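**Equipment corner: the second arm, again**

The budget line for the kitchen cell has now been through Griltach's spreadsheet, Stellton's spreadsheet and ours, and has come out of each one slightly larger. Regular readers will recall that in December we agreed to buy nothing until the simulated trials had earned their keep. They are now earning it, mostly on one white counter with one frying pan, and the question is whether we plan for a pair of arms or make do with one and a free bit of worktop.

The Destuvmont quote is for two arms with hands, to be paid in 5 instalments. It doesn't include mounting plates, which are 362 each, or the spare finger set at 600, which Krisztina Fekete wants on the order from the start. Delivery takes 57 working days, a number precise enough to make me suspicious. 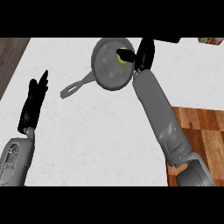 Lajos Rácz wrote in to say that he would buy the right arm now and let the left one wait for next year's money, as most of the tasks on our list can be done with one hand and the other is an expensive way of filling a corner. Hằng Lưu disagreed by return. Her point was that the lids, the pouring and anything in a bag all need two, and that adding an arm later means paying for the installation twice.

Both are right, which is no help with a form that has one box on it. Ferenc Juhász has asked Destuvmont for a split price and has been promised one "shortly". Meanwhile the task list has been sorted into one-handed and two-handed jobs, and Lajos Illés is costing each pile on its own. Picking up small round things is in the cheap pile.

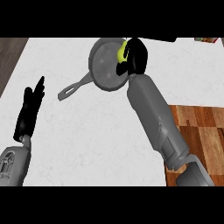 *Right hand on the fruit at the pan's rim, left hand raised and empty.*

If you have a task you want counted, send it to Gulyás — the shared folder, that is, named after somebody's lunch — and say how many hands it needs. Please don't put "two, ideally". We have eleven of those already, and the spreadsheet reads every one of them as zero.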